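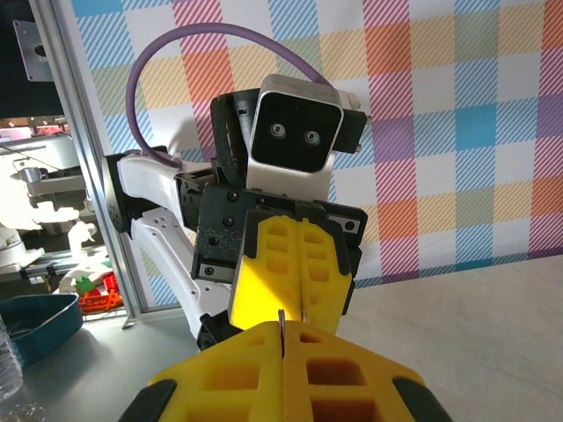
Two yellow grippers, tip to tip.

The Carrier at Urley

Rocío Garrido got to the Urley depot just after eight and asked for the computer that ran the labels. The bloke at the counter pointed with his pen. It was under a bench, behind a carton of toner for a printer they no longer owned.

The label printer was a Drendivel Carrier, grey, with a lid that had to be held down with a strap. It had stopped on Friday night. On the screen was a box that said the driver was unavailable, and under that another box saying the same.

"It was fine before the update," the bloke said. His name badge said Col.

"Did you want the update?"

"It asked while I was at lunch."

She removed the driver, restarted the machine and put the driver back. The Carrier fed out one blank label and stopped. She changed the cable. She changed the port. The test page came out with the margin on the wrong side and a line of question marks where the address should have been.

Drendivel had been bought by Grirano, and Grirano had taken down the old downloads. Their support page had a search field. She typed in the model and it offered her a colour laser.

She rang them and was put on hold for 23 minutes. Col brought her a tea with the bag still in it. Trucks backed up to the dock and the drivers came in for their labels, and Col wrote the addresses out by hand with a thick marker. He had neat writing. None of them complained.

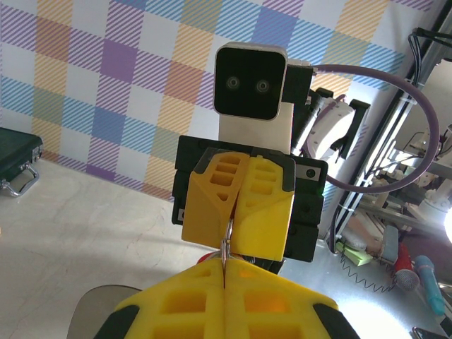
The Drawer

When the line dropped out she didn't ring back. She asked Col who had set the printer up in the first place.

"Marg. She retired."

"Did she leave anything?"

He opened the bottom drawer. There were rubber bands, a stapler, a torch and an envelope with a disc in it. On the envelope Marg had written: Carrier, version 14, do not use version 26, 2 copies at home.

The computer had no disc drive. Rocío went out to the ute and got hers.

It took four minutes to install. She turned automatic updates off for the printer, printed a label, and held it against one of Col's. The margin was right. The street was spelt properly.

She filled in her job sheet, 05/07/2021, and under parts used she put nil.

"Should I ring Marg?" Col said.

"What for?"

"Tell her it's going."

He still had her number on the wall. Rocío packed up the drive while he dialled, and by the time she had her bag shut he was asking about the garden.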